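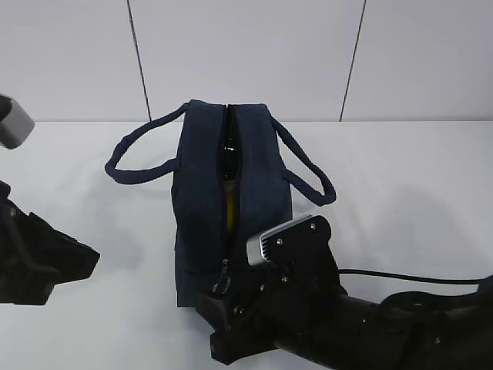 Zippers. I have been going on about zippers to everyone at my house for a week now, so it's your turn!

Regular readers know I keep a running list of chores I'd hand over to a machine tomorrow if one could do them. Dishes are on there, and so is matching socks, and way up near the top is unpacking bags. Gym bag, grocery bag, the bag that sits by the door from Saturday until somebody trips on it. I always figured that one would be easy for a robot (you open it, you take stuff out, done). Then I started reading up on it and wow, was I wrong.

Think about what your hands do with a soft zippered bag. One hand pinches a pull the size of a bean. The other hand has to hold the cloth tight, or the whole bag just slides along with the zipper and you've opened nothing. With two grippers you at least have a fighting chance, one to hold and one to pull, but they still have to find that little tab, and a dark tab on navy fabric is hard enough for me to find before coffee. And the handles! Rope handles flop out wherever they like, and every one of them is a loop waiting to snag something.

Then there's what's inside. Through a half-open top you might get a bit of something shiny and black, a stripe of yellow, and that's all you have to go on. You and I would just stick a hand in and feel around. Most grippers are still pretty bad at feeling around.

A reader in Cendham wrote to me after the last issue. She packs orders at a small shop there, 277 of them in a good week, and she said she'd happily give up the boxes but she'd keep the soft bags for herself, at least for now. Boxes hold still. I think she has it right. If you gave me 20 tries at opening a tote with a pair of kitchen tongs in each fist, I'd be proud to get 2.

So can machines do our chores yet? Mine can vacuum, badly, and it's afraid of the rug. For bags I'm moving my guess from "soon" to "ask me again in a few years," and I would love to be wrong. If you've watched one unzip something up close, hit reply and tell me how long it took and whether it dropped anything. Next time: folding fitted sheets, which I can't do either.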